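Lomus Sorting Bin: Set-Up and Loading
Section 4. Placing the bin and filling it with mixed items
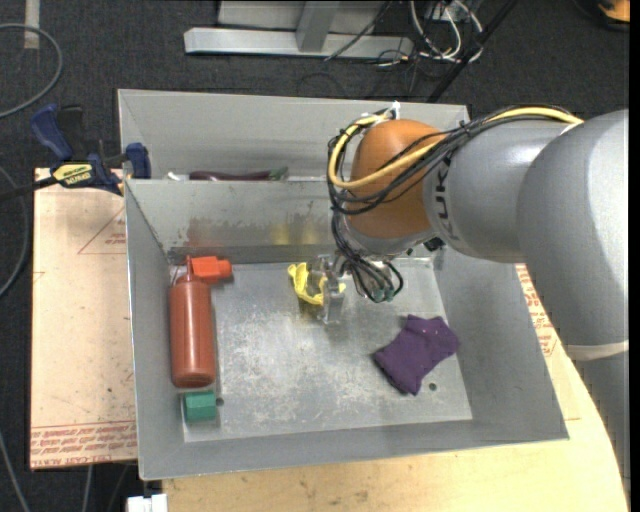 The Lomus bin is an open, shallow tray in galvanized steel, supplied without paint or lining. It is intended for mixed small items that are laid in by hand and sorted later by type. Side walls slope outward toward the rim so that items slide back to the floor when the bin is tilted. The upright divider separates the main floor from a narrow back compartment. In the arrangement shown, a squeeze bottle lies on its side along the left edge with the cap toward the divider, and a long purple item is stored behind the divider, apart from the rest. Marks and mottling on galvanized steel do not affect use.

4.1 Before you start

Check that you have the following:
Bin body
Divider
Divider screws (2)
Felt pads, self-adhesive
Dry cloth

Caution: Cut edges may be sharp until the rim has been wiped and checked. Wear gloves when handling a new bin.

4.2 Placing the bin

1. Clear a level tabletop. The surface must support the bin across its full base.
2. Wipe the underside of the bin with the dry cloth.
3. Attach the felt pads to the underside, one near each corner. Omit the pads if the table has a rubber mat.
4. Set the bin down with the divider on the side farthest from the operator.
5. Press down on each corner in turn. If the bin rocks, move it or add a second pad under the low corner.

Note: Do not drag a loaded bin across a wooden table. Lift it by both side walls.

4.3 Fitting the divider

1. Lower the divider into the slots in the side walls until it touches the floor.
2. Insert both screws from the outside and turn them by hand until they hold.
3. Tighten with a screwdriver. Stop when the divider no longer moves.

The divider can be removed for cleaning. Do not load the back compartment while the screws are loose.

4.4 Loading the main floor

1. Load bottles first. Close the cap and lay the bottle flat against a side wall.
2. Place small blocks in the front corners.
3. Spread cloth and soft plastic pieces on the open part of the floor. Crumpled pieces may be left as they are, provided they do not cover another item.
4. Leave a gap between items wide enough for them to be picked up separately.
5. Check that nothing stands higher than the rim.

Caution: Do not lay bottles containing liquid in the bin unless the cap seals fully. Remove spilled liquid at once and dry the floor before reloading.

4.5 Loading the back compartment

Use this compartment for long, narrow items that would roll on the main floor. Lay them parallel to the divider in a single layer. The compartment is partly hidden from the front, so check it from above before emptying the bin.

4.6 Cleaning

1. Empty both compartments.
2. Wipe the floor and walls with a damp cloth and mild soap.
3. Dry all surfaces, including the corners.

Do not use steel wool, bleach or acid cleaners. These remove the zinc coating.

For replacement dividers and screws, see Section 7.

Arnora. Revised December 18, 2023.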